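Pultberg began at a kitchen table, with a pot of tea, a very old laptop and a feeling that the people in our part of town deserved to hear a bit more about what was going on around them. That was 19 years ago, and although the laptop has gone (rest its soul), we're still sending out a letter to our neighbours every morning at six, and we still read every reply that comes back!

We write about the things you'd talk over with the person next to you at the bus stop: which roads are up, how the schools are managing, whether the clinic has changed its hours again, what the council said and what it left out. When winter illnesses are going round we speak to nurses and head teachers and pass on what they tell us in plain words. And yes, we always start with the weather, as readers have made it very clear that they'd miss it.

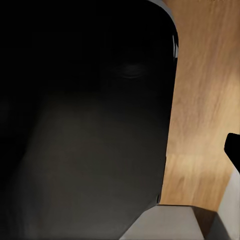
## Who we are

Nassoro Owino edits the morning letter and has done so from the start. He came to us from a weekly paper called the Tondura, where he covered the courts and the cricket, often on the same afternoon, and he still can't bear a headline with a question mark in it. Bheki Masilela looks after health and schools, and runs our reader evenings at the Lekota library, which have grown from a handful of chairs to a proper crowd with biscuits.

There are 11 of us in all these days, most of us part-time, and two are trainees who join us each June from the college up the hill. We do love having them, and several have stayed on far longer than they meant to.

## How we're paid for

The letter is free to read. Members chip in what they can each month, and Kirnex, the printers downstairs, let us have our office at a very kind rent. Neither they nor our members see a story before it goes out. If we get something wrong, we say so at the top of the next morning's letter, with the right facts beside it.

## Come and say hello

Reply to any letter and it will reach a real person, usually Bheki, usually before lunch. Or knock on the door, up the stairs on the left, any time after ten.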